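Minutes of the Residents' Workshop Meeting, Zommont House
Held 2020-12-27 in the workshop, lower level 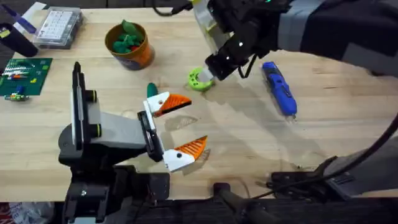

Does the big table get sanded and oiled this winter, or left as it is?
It gets sanded and oiled, by residents, once the shelving along the back wall is finished and there is somewhere to put things in the meantime. The vote is under item 3.

Present: Lorenz Kofler (chair), Konrad Camenzind, Maximiliano Arrieta, Damian Lüthi, Chia-hao Wei (minutes)
Apologies: the second floor, collectively, by way of a note under the door

1. Minutes of the last meeting

Approved with one correction. Konrad did not "storm out" over the glue. He left at normal speed and came back with his own glue. The secretary regrets the verb.

2. Matters arising

The key to the paint cupboard has been found in the paint cupboard. Damian got in through the hinges and has put the door back on, slightly higher than before. It now closes if lifted. A second key will be cut and kept by Lorenz, upstairs.

The Drenbridge catalog has again been delivered to us addressed to a person who moved out before any of us moved in. Maximiliano asked to keep it. Agreed.

The heater is still making the noise. Konrad described the noise. Chia-hao described a different noise. Lorenz will call the building manager and ask that whoever comes listens for both.

3. The table

Lorenz opened by saying he would like to finish this item before the new year, and that he had said the same thing last December.

The top has scuffs, and there is a dark stain toward one corner. Views on the stain:
– Konrad thinks it is tea and will sand out.
– Damian thinks it is linseed oil and will not.
– Maximiliano likes it and would leave it alone.
The secretary put down a cup next to it for comparison and was asked to pick the cup up again.

There was a long discussion of oil against varnish. Varnish is tougher and wipes clean. Oil can be patched where it wears, which matters on a table that people drag things across after promising not to. Konrad read out most of the back of a can. Damian asked whether the can had a shorter side.

Lorenz has a price from Kälin, the joiners down the hill, to do the job for us: 186, oil included, with the table away for 18 days. Several people said that was fair and nobody offered to carry the table up the stairs. It was noted that the table was assembled down here and may not fit through the door at all. Konrad measured the door. Konrad then measured the table. Kälin will be thanked and told no.

Decision: residents will sand by hand and apply two coats of hardwax oil. In favor, four. Maximiliano abstained on behalf of the stain.

Materials budget set at 100, to include sandpaper, oil, rags and a proper tin with a lid for the used rags. Damian asked for the tin to be minuted separately. Oily rags can heat up and catch fire if they are left in a heap. They go in the tin, with water, lid on, and the tin goes outside. This is minuted separately.

Work cannot start until the shelves are up. See item 4.

4. Shelves

The uprights are in. The boards are cut and leaning in the hallway, where they have been for long enough that someone has started keeping an umbrella behind them. Konrad and Damian will hang them over two evenings. Brackets are already here. Screws are here too, though Damian says they are the wrong screws and Konrad says they are the screws that were on the list. The list could not be found.

Chia-hao suggested labeling the shelves before anyone puts anything on them. Carried, with a warning from Lorenz about last time, when there were three shelves marked "misc."

5. Small tools and where they live

A general conversation, which the secretary has tried to shorten.

Power tools should go back in their cases at the end of an evening, with the bit taken out. Bits go in the small drawers. The drawers are sorted by size, or were when Chia-hao last sorted them. Maximiliano admitted to "a more personal system" and has agreed to give it up.

Things that are small and belong to nobody in particular will go in a shallow tray for one month. After that they go to Candance, the swap shop, who take nearly anything and have been very patient with us. Damian asked if the rule applied to the exercise bike. The exercise bike is not small. It will be taken up at the next meeting, as it was at this one and the one before.

6. Sweeping

The rota has lapsed. Lorenz found it on the wall with every box ticked in the same pen, including boxes for weeks that have not happened yet. No one wished to comment. A new rota will be drawn up by Chia-hao, in pencil.

The vacuum is to be emptied when full – full meaning when it stops picking things up, and preferably a little earlier.

7. Any other business

Konrad would like a vise. Everyone would like a vise. Konrad will look at secondhand ones and report back with a price before buying, and he repeated the word "before" at the chair's request.

Maximiliano asked if music could be allowed in the evenings. Allowed until nine, at a volume that leaves the heater audible, so that we know if the noise changes.

Actions
Lorenz: building manager about the heater; second cupboard key; reply to Kälin
Konrad: shelves with Damian; vise prices
Damian: shelves with Konrad; rag tin; screws, whichever they are
Maximiliano: sandpaper and oil, keeping receipts; drawers back to sizes
Chia-hao: labels, rota, these minutes

Next meeting when the shelves are up. Lorenz asked for a date instead. Konrad and Damian will supply one.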